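Buy the arm last

Every spring it's the same thing. March comes, somebody finds money left in the equipment line, and by the end of the week there's a quote for a robot arm sitting on the shared drive. Nice quote. Glossy. Nobody has asked what it's going to stand on.

I run the numbers for a small shop and I've now been through this 4 times. Twice it went fine. Twice we had an expensive arm in a crate while we argued about a table.

So, my opinion, for what it's worth: buy the arm last. Plan the bench first, then the gripper, then the job itself in simulation, and only then sign for the hardware. Sales reps hate this order. Fine.

Take the last one. The Voltach quote looked great, and the line at the bottom said "mounting by customer." Mounting by customer! That was a pedestal, a table stiff enough not to walk across the floor, a power drop, and a day of somebody's time with a level. Came to $2,276 before anything moved. Not huge. But it wasn't in the budget, and a thing that isn't in the budget costs you double in meetings.

Gallovico did better, they itemized. Still left out spare fingers. Fingers wear, fingers bend, people drive them into drawers at full speed on day one. Put $3,000 aside for the stuff that gets crunched in the first year and dont apologize for it. If you come in under, great, buy a better stool.

Then there's simulation, which most small buyers skip because it sounds like a research thing. It's cheap now. Cheaper than freight, anyway. You build the room, drop in the arm you're thinking of, put the cabinet where you think the cabinet goes, and find out whether the wrist can get to the drawers without the elbow doing something stupid. If it can't, you move a cabinet that weighs nothing. Try that with the real one.

I had to be talked into this. I figured a pretend room would tell me pretend things. And yes, some of it is pretend. Friction is off, drawers slide too nicely, no cable ever snags. I wouldn't trust it for cycle time, not within a mile. But for reach and layout and how tall the pedestal should be? Good enough to spend money on. The Bainbridge bench, the one we argued over longest, got settled in an afternoon once people could look at the thing instead of waving their hands over a spreadsheet.
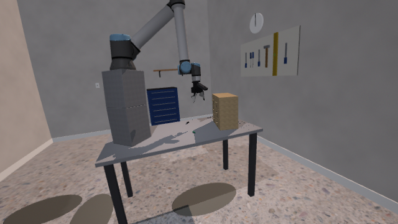 The Bainbridge bench in simulation: arm on its pedestal, drawer cabinet at the other end of the table.

Look at how much in there isn't robot. Table, pedestal, cabinets, tool board, an outlet on the wall. Every one of those is a line in somebody's budget, or should be. I'd start from a view like that and price everything in it, and put the arm at the bottom of the sheet where it can't scare anyone off the rest.

The usual objection is lead time. Order late, wait longer. True, and at Kikurwood we did wait, 3 months, and it was annoying. But the bench was ready when the crate came and the warranty clock wasn't running on a box in the hallway. I'll take that trade.

One more thing for whoever signs these. Ask for the quote in two parts, what the vendor ships and what you have to have in the room before they ship it. If they can't write teh second part, they haven't thought about your room, and you're the one who'll be paying for it in April.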